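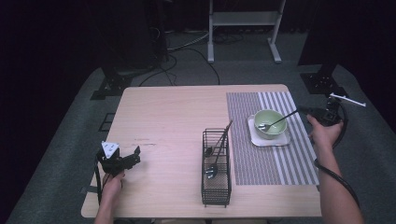 Pale green bowl and spoon on a striped placemat.

Torkska Supper Diaries
Release 2, data card and notes

What's in the download

diaries.csv — one row per evening meal, 3225 rows
households.csv — one row per household, joined on hh_id
codes.txt — the Głowacki food codes as we used them
changes.txt — what moved between releases

The diaries were kept on paper by households in Sesdale and Flulham. Each evening somebody in the house wrote down what was eaten, when people sat down, who cooked, and whether anything was left over. Nearly 2000 of the rows come from Sesdale. Flulham makes up the rest and is thinner than it looks, for reasons given under Known problems.

Before you use it

Please read this part even if you skip the others. Release 1 got picked up for a claim that families who eat earlier waste less food. The diaries don't show that. They show that people who write down an early supper also tend to leave the leftovers box blank, and the old import script turned a blank into "none". A blank is now a blank. If you rerun anything built on release 1 and the result goes away, that is what should happen.

More generally, a diary tells you what someone was willing to write in a diary. I have kept one myself for this project and I know I rounded a bag of chips up to "potatoes". I would not trust any single row very far. Patterns across a lot of rows are a bit better, as long as you don't ask them about health.

Columns in diaries.csv

hh_id: household number. The numbers have gaps where people dropped out. The gaps mean nothing else.
town: sesdale or flulham.
month: month only. We hold the exact dates and we are not releasing them.
sat_down: time of day as written, cleaned to 24-hour form. "Sixish" became 18:00, which is generous. See time_vague.
time_vague: yes if the original entry was anything other than a clock time.
cook: adult, child, shared, bought, or blank.
main_code: the food code for the main dish.
side_codes: food codes for the sides, separated by semicolons.
leftover: some, none, or blank. Blank means the box was empty.
note: free text, lightly edited to take out names and addresses.

Columns in households.csv

hh_id, town, adults, children, kitchen_shared. The last one was asked badly. The question read "Do you share your kitchen?" and plenty of people seem to have taken that to mean with their own family. I'd leave it alone.

How the food was coded

The Głowacki codes were drawn up for menus, where a dish has a name and stays put. Home cooking doesn't work that way. "Rice thing" appears in the notes over and over and has been coded as a grain dish, a stir-fry and leftovers, depending on the afternoon. Cyprian Szczepańska did the first pass and I did the second. Where we disagreed, we talked it over and wrote down whichever code we could both live with. No agreement score is published, as we did not keep the first-pass codes separately. That was a mistake and it can't be fixed now.

Soup deserves its own warning. The code for soup also takes in stew, chowder, and anything else the diary says came in a bowl. If your question depends on telling soup from stew, go to the note column and read it yourself, or pick another dataset.

Known problems

Flulham started late. The first batch of diaries went out with a page missing, so the opening week of entries has no cook column at all. Those rows are still in the file with cook left blank. They can't be told apart from rows where the household simply skipped the question.

Weekend suppers are probably underreported. I say probably because I am going by what people told us when they handed the diaries back, and we've taken the dates out, so you can't check.

May looks odd in both towns. Sit-down times drift later, and someone wrote to tell me this proves that light evenings push supper back. It might. It is also the month we swapped the printed diary for one with a bigger time box, and more people filled it in.

Some households copied the same meal down for several days running. A few of them may really have eaten chili all week. I flagged nothing and removed nothing.

What it might be good for

Teaching people to clean messy times. Practice with joined tables. Looking at how folks describe ordinary food when there isn't a form telling them what to say — the note column is the best thing in the release and gets the least use.

What I'd stay away from

Calorie estimates. Portion sizes were never asked for, so any number you get will have come out of your own assumptions. Comparing the two towns as if they were sampled the same way. Predicting income from supper, which has been proposed to me in writing and which I still think is a poor idea.

Privacy

Households agreed to release of the coded entries and edited notes. Please don't try to work out who anyone is. If you spot a name we missed, tell us the row number and leave the name out of your message.

Changes in release 2

Blank leftovers are no longer filled with "none".
time_vague added.
Duplicate rows caused by the import script removed. Duplicates written by the households themselves left in.
Several notes re-edited for privacy.
Side codes now use semicolons. They used commas before, inside a comma-separated file, and yes, it broke.

Contact

Morag Lennox looks after the files and wrote these notes. Corrections are welcome, with row numbers. Requests for the exact dates will get the same answer as before.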